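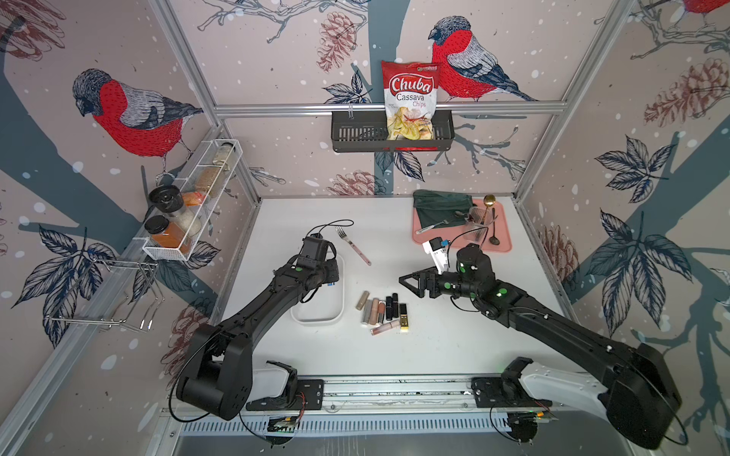
2 min read

Section 4: Loading the table and running a sort

Before you start, the Pivel two-arm kit must be bolted to its rail and the wall panels fitted (Section 3). Printed or patterned panels are fine. Do not change them between teaching and running.

1. Turn on the power supply, then the controller. Wait until the green dots on the joints of both arms are lit.

2. Put the container in the left half of the table, where the left gripper can come down over it. A white container on the white tabletop works, but run the edge check in Section 6 first.

3. Place the small items to the right of the container. Lipsticks and lip gloss tubes are good practice pieces. They may stand close together, and one or two may lie flat.

4. Set the tray in the back right area. Cloth, spoons and a cup can stay on it during a run.

5. Hang baskets and racks from the wall rails only. Push jars fully into the rack.

6. Select SORT, then TEACH. Move the right gripper by hand to the first item and press MARK. Do the same with the left gripper over the container.

7. Press RUN. Keep one hand near the stop button for the first cycle.

NOTE: The controller stores up to 23 marked positions. Older ones are overwritten without a warning.

NOTE: If an arm stops with code 941, its cable has caught. Press STOP, free the loop above the wrist and repeat step 6.

CAUTION: Do not reach over the near rail while the arms are powered. The finger plates can pinch.

CAUTION: Keep liquids off the rail. The wiring at the mounting plates is not sealed.

Check the rail bolts every 2000 cycles. Kits shipped before September use the older bolt set; see the Guthrie controller sheet for torque values.

Related sections
Fitting the rail and wall panels
Replacing gripper finger plates
Guthrie controller: error codes
Moving a kit to a new table

Pivel Support, Gativitz | Revised 20/07/2018 | Back to top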